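Call for Participants: How Do You Decide What to Give?

Posted 10 October 2025

Do you give to charity every now and then, or every month, or only when somebody catches you at the door with a clipboard and a nice smile? Whichever it is, we would love to hear from you!

The Tresanbridge Giving Study is looking for 300 people who are willing to talk with us about the way they give: money, goods, time, or all of it mixed together. We want to understand how ordinary households choose one cause over another, when they stop supporting a group they used to like, and what a good thank-you letter looks like from the receiving end (we have read a great many of them by now and we have our opinions, but yours matter more).

You don't need to be a big donor. Some of the best conversations in our pilot were with people who give very little and have thought about it a great deal, and with people who had quit giving altogether and were glad to be asked why.

What taking part involves

You would have two conversations with one of our interviewers, Jonas Gasser or Hyun-seo Baek, by phone or at our office, whichever suits you. Between them you keep a simple giving diary for 4 weeks. A line or two is plenty, and a blank week is a perfectly fine week. The first conversations start in February, and we are happy to work around shifts, school pickups and naps.

Who can join

Anyone 18 or older who lives in the Tresanbridge area and manages at least part of the household's money. Two people from the same home may both sign up, and we will talk with each of you separately. If you work as a paid fundraiser, please write to us first so we can see whether the study fits.

Gifts in kind count too, so please do put them in your diary: coats, canned soup, toys, a bag of chips for the school raffle.
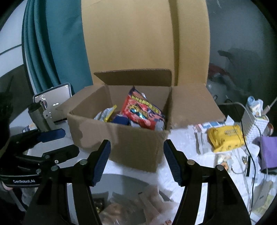 Packets and wrappers in an open cardboard box.

Your privacy

Your name is kept apart from your answers, and nothing you tell us is passed on to any charity. You can leave the study at any time without giving a reason.

How to sign up

Send a short note to Selina Nägeli at the study office with your name, a phone number and the best time of day to reach you. Questions about how we store your answers can go to Tanveer Kazmi, who enjoys them more than you might expect.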